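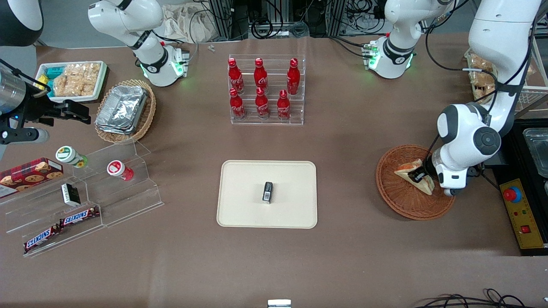 Can Machines Do the Chores Yet? Notes from a Year of Asking

The question in the title was put to me in February by a reader, Gudrun Haugen, who manages a staff canteen and two small kiosks in Rovden. She wished to know whether she should set aside money for a machine that could pack lunch orders and keep the shelves in order, or whether she should spend the same money on longer hours for the people she already employs. I promised her a proper reply. It has taken longer than planned, and it is published on this blog with her permission.

My short reply is that she should pay for the hours. The longer reply is more favorable to the machines than I had expected when I began.

It is helpful to separate chores by what they ask of the hand. Most public discussion treats housework and shop work as a single ladder, with vacuuming at the bottom and cooking at the top. In practice the difficulty does not follow that order. A dishwasher has handled greasy plates for decades, yet putting the clean plates back in the cupboard remains a serious research problem. The same pattern holds behind a counter. Adding up a bill is trivial for a computer, and choosing the ripest of six pears is hard.

Consider an ordinary snack order: a sandwich, a bottle of cola, a chocolate bar and something crisp in a wrapper, all to be placed on one tray. A person does this while talking. For a two-armed robot it is four separate problems. The bottle is the easiest of them, being firm, nearly round and always the same size. A chocolate bar is firm enough to grip but lies flat, so the fingers must come in low against the shelf. A wrapped cracker shifts inside its film, and the film is shiny, which troubles many cameras. The sandwich is the hardest. It yields when pressed, its filling moves, and the force that lifts one sandwich safely will flatten the next.

Then there are the containers. Baskets have high sides that leave little room for a gripper beside the food. Clear acrylic stands look very neat to customers and are difficult for depth cameras, which may read straight through them. When I mentioned this to Ms. Haugen, she replied that every stand she owns is clear acrylic and that she had no intention of replacing them. I consider that a fair position. A machine that requires the shop to be rebuilt around it should have the rebuilding included in its price.

For a view from the technical side I wrote to Marwa Zaki, who tests handling equipment for Benkirane, a supplier of packing lines. She was generous with her time and careful with her claims. Her team set up a counter-style task with mixed packaged food and ran 600 orders through it over several weeks. A person had to step in on 44 of them. The causes were mostly dull ones: an item lying at an odd angle, two wrappers stuck together, a bread roll pushed against the side of a basket until it could not be reached.

Readers may regard 44 interventions in 600 orders as either excellent or hopeless, and I have heard both views. Ms. Zaki's own view is that the figure matters less than how long each stop lasts and who must attend to it. If the attendant is already standing at the counter, a stop costs a few seconds. If the attendant is in another building, the customer has left by the time help arrives. She also noted that her items were restocked by hand to the same places after every run, and that results fell when this was done carelessly. Somebody therefore still had the chore of tidying for the robot.

Speed deserves a paragraph of its own. Videos of household robots are often played faster than life, sometimes with a small notice in the corner and sometimes without. I would ask any reader who is considering a purchase to see the machine work at its true pace, on goods taken from his or her own shelves, with no engineer touching the controls. I would also ask whether the arms are being steered by a person at a distance. Remote steering is a legitimate way to teach a robot and may become a legitimate service, but it is a different product and should be sold as one.

Homes are a step further off than shops. A kiosk sells perhaps 200 kinds of goods, and most of them arrive in identical packets. My own kitchen drawer contains objects that I cannot name myself. A home also has stairs, children, a cat in my case, and nobody on duty. The arms used in demonstrations are commonly bolted down within reach of an emergency stop button, which is a sensible arrangement in a workshop and an awkward one beside the toaster.

My present judgment, which I expect to revise, is as follows. Repeated picking of firm, uniform packages onto a tray is close to being useful in places with steady demand and staff nearby. Soft food can be handled, though slowly and with supervision. Folding laundry and clearing a table after a family meal are not yet things I would pay for.

Ms. Haugen has since informed me that the extra hours have been approved, and that the Rovden kiosk will open at seven in the morning. Ms. Zaki has agreed to send her next round of results, this time with the restocking done by kiosk staff instead of her own team. I will publish them in full when they arrive. Readers who run small food counters and have tried such equipment are invited to write in, particularly if the trial was stopped early.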